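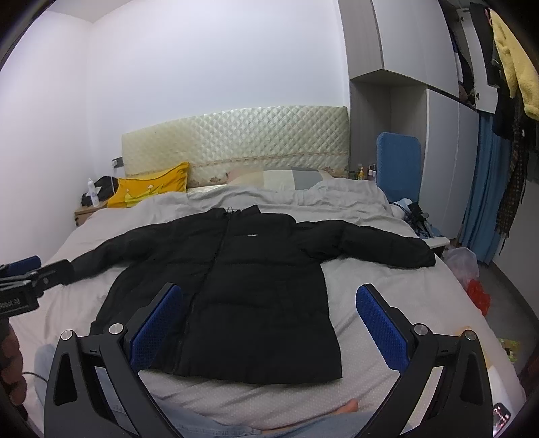 September 15, 2023

Jackets, and the sleeve problem

Recorded jackets again. The black puffer is the one I keep going back to. It has a zipper up the middle, a drawstring at the collar and a small white patch on the chest, and those three things give the model something to hold on to. The rest is black quilting, and one baffle looks a lot like the next.

I am writing this up tonight while I still remember which settings we used. My notes from March are useless for that. I wrote "same as before" on two pages and I don't know what before was.

The question we are working on is simple to say. If a person folds a jacket many times with the hand-held gripper, and a policy is trained only on those recordings, does it matter how the jacket is laid out at the start? Kamarul's view was that it shouldn't matter much once there is enough data. Mine was that it would matter a lot for sleeves and very little for the body. We agreed to test it properly instead of arguing in the car.

So there are two sets. In the first, every fold starts from a flat layout, zipped up, sleeves out to either side. In the second, the jacket is dropped on the bed and the person has to straighten it before folding. Both sets use the same garments and the same bed. I kept the gray duvet with the white dots because the March recordings were on it too, and I didn't want to change the background and the starting layout in the same month.

The count as of this evening is 2,349 usable folds over both sets. We threw out 430. Most of those were tracking losses when the gripper came in too close over the black fabric and there was nothing to track except more black fabric. A few were my fault for starting the fold before the recorder was ready.

Darmawan ran the first comparison on the Lornov arm and sent me the numbers after lunch. He trained on 1,000 folds from each set, so the sizes match. On the body fold, the two policies are close enough that I wouldn't claim a difference. On the sleeves, the flat-start policy does better when the jacket is flat and then falls apart when a sleeve is bent even a little. It goes to where the cuff ought to be and closes on the duvet. The dropped-start policy is slower and makes some ugly moves, but it finds the cuff more often.

I was half right, then. I had the sleeves right, but I thought mixing the sets would hurt the flat case and so far it doesn't. Darmawan wants to repeat it with 4 different seeds before we say anything to anyone. I agree. One run is one run.

Things I noticed while recording:

The blue mesh pads matter more than I gave them credit for. On the puffer I can pinch one layer and lift it without digging in. When I dig in, I pick up the duvet as well, and then the recording teaches the wrong thing.

Pace. I fold faster at the end of a session. Kamarul plotted it and the slope is plain to see. I don't know yet if it hurts training. For the next batch I will take shorter sessions and see if the slope goes away.

Sitting on the bed changes my reach. The far sleeve gets a different approach angle from the near one, every time. We should alternate sides or the policy will learn that one sleeve is always grabbed from a low angle.

Kamarul asked about lighter jackets. I have a thin one from Lau that wrinkles as soon as you look at it. I'd like to hold it back as the test garment and not record it at all. He wants it in training. We left that open.

We also talked about the name of the dataset. Enness is fine with me. Darmawan calls it the laundry set and I think that's going to stick no matter what goes in the paper.

Plan for the next session: the puffer again with the zipper undone. An open front splits the body into two panels and I expect the body fold to stop being the easy part. Then the hood. I have been avoiding the hood. It flops over the collar halfway through a fold and I correct for it without thinking, and I need to decide if those corrections count as part of the task or get trimmed.

Back is sore. Wrist is fine. Disk needs clearing before I record anything else.

Related entries
Gripper calibration, second attempt
Towels are easier than I thought
Why we dropped the overhead camera
Miltis recorder notes

Get new entries by email. Enter your address to subscribe. You can unsubscribe at any time.

Contact | © 2023 Folding Notes | Back to top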